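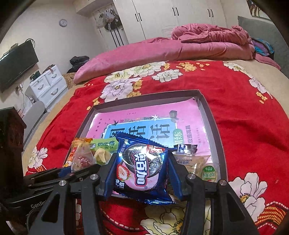 Home economics > Household studies > Part Two: The stuff we keep > Chapter 7

Chapter 7. Snacks, Wrappers and the Box Lid

Most books on running a home treat food as something that lives in the kitchen. There is a chapter on the larder, a chapter on the fridge, perhaps a page on lunchboxes, and the reader is left to suppose that no biscuit ever gets further than the breadboard. Anyone who has changed a bed knows better. Food in single wrapped portions goes wherever people go, and a good deal of it ends up in bedrooms, in coat pockets and down the side of chairs.

This chapter deals with that food. It covers small packets: sandwich biscuits in foil, wrapped rolls and pastries, boiled sweets, crinkled savoury bits in clear film. It asks where they should be kept, how they should be sorted, and whether sorting them is worth the trouble. I should say at the start that I doubt a fair amount of what is written on the subject. Storage advice is mostly produced by people with storage to sell, and the claims made for it are seldom tested against a household with teenagers in it.

7.1 What the packet does, and what it does not do

A sealed foil packet keeps out air, light and damp. It does this well, and for a dry biscuit there is very little that a box, tin or jar can add while the seal is whole. The common advice to "decant everything" on the day of purchase therefore deserves a hard look. Decanting a wrapped biscuit into a glass jar means breaking a good seal and replacing it with a poorer one. You also lose the date and the list of ingredients, which matters a great deal if someone in the house has an allergy.

What the packet does not do is protect its contents from being crushed. Foil and film have no stiffness to speak of. A soft roll under a heavy book will be a flat roll by the evening, and a biscuit that has been sat on is crumbs in a bag. For wrapped snacks, then, the second container has one main job, and that is to keep weight off them. It need not be airtight. It need not match anything.

Once a packet has been opened the position changes. The seal has gone, the contents begin to take up damp from the room, and a clip or a lidded tin starts to earn its place. Students often muddle these two cases, and so do the magazines.

7.2 The shallow tray

The plainest answer to loose packets is a shallow tray. A cardboard box lid will do. So will a roasting tin that has lost its coating, or the drawer from a broken desk. The sides need only be high enough to stop things sliding off when the tray is carried.

Shallow matters more than large. In a deep box the newest things go on top and the oldest stay at the bottom, and the person looking for something to eat takes whatever comes to hand. In a tray one layer deep, everything can be seen at once. Jaime Rebelo, who taught household management at Piltasthorpe for many years, had her classes empty the same bag of mixed packets into a deep tub and then into a lid, and asked them to find the one with the nearest date. She never claimed it was a scientific trial. I have repeated it with my own groups, and they find the lid quicker, although they also know by then which answer the teacher wants.

Cardboard has faults. It soaks up spills, it softens at the corners, and it can't be washed. A lining helps with the first of these, and old paper is as good as anything sold for the purpose, provided that what goes on it is wrapped. Do not put bare food on printed paper or on card of unknown history. When the lid gets greasy, recycle what is still clean, throw away the rest and find another lid.

7.3 Dividers, labels and other promises

The Plestau range of drawer inserts, which many schools were given to try, came with a leaflet saying that every snack should have "its own home". There were separate slots for sweet things, salty things, baked things and things for guests. I used one for a term. The slots were a good size for the snacks in the leaflet and a poor size for most others. A long pastry went in bent. Small sweets slid under the dividers and stayed there until the summer clear-out.

There is a wider point behind this. Sorting pays when you need to find one kind of thing quickly among many. A chemist's shop must sort, and so must a school kitchen. A family with a modest heap of mixed treats can see the whole heap from the doorway, and the time spent dividing it will not be won back. My own rule, which you are free to argue with in the exercises, is to sort by date and by nothing else. Put what must be eaten soon at the near edge. Soft bread and filled pastries will usually come first, then crisp things, then boiled sweets, which will outlast most good intentions.

Labels I would leave alone. The packet already has one.

7.4 Food in the bedroom

Household manuals are firm on this question and short on reasons. "Never" is the usual word. The sensible objections are these. Crumbs in bedding are unpleasant and can attract insects and mice. Chocolate and coloured sugar stain cloth. Wrappers get lost among the covers and go through the wash. Sticky food eaten last thing at night is bad for the teeth.

Every one of those concerns food that has been opened. A sealed packet sheds no crumbs, and carrying a tray of them through a bedroom does no harm to the sheets. If you want to lay out your stock and check the dates, a bed is a better height for it than the floor and often the largest clear surface in a small flat. I would ask for a firm, flat tray, a made bed with the cover pulled straight, and no eating until the tray has gone back. Some readers at the Sequeira evening classes thought this far too lax. They may be right about their own houses.

7.5 Wrappers

An empty wrapper looks very like a full one from across the room. This is the main reason trays become untidy, and it has nothing to do with dividers. Keep the bin nearer than the tray and most of the trouble goes away.

Be careful about what you promise on recycling. Foil-look film often turns out to be plastic with a thin metal coating, and many councils will not take it from the kerb. The old test is to crush it in your hand: true foil stays crushed and film springs back. It is a fair guide - no more than that - and your council's own list should settle the matter.

Before you read on

Find the place in your home where wrapped snacks collect. It may not be the place where they are meant to be kept. Note which packets are sealed, which are open, and which are past their date. Move nothing yet. You will need your notes again in section 7.8, where we look at the Pranau household diaries and at what happened when the families were asked to tidy up and then left to themselves until October.

163 comments | 371 shares

Contact us | Copyright and permissions | Back to top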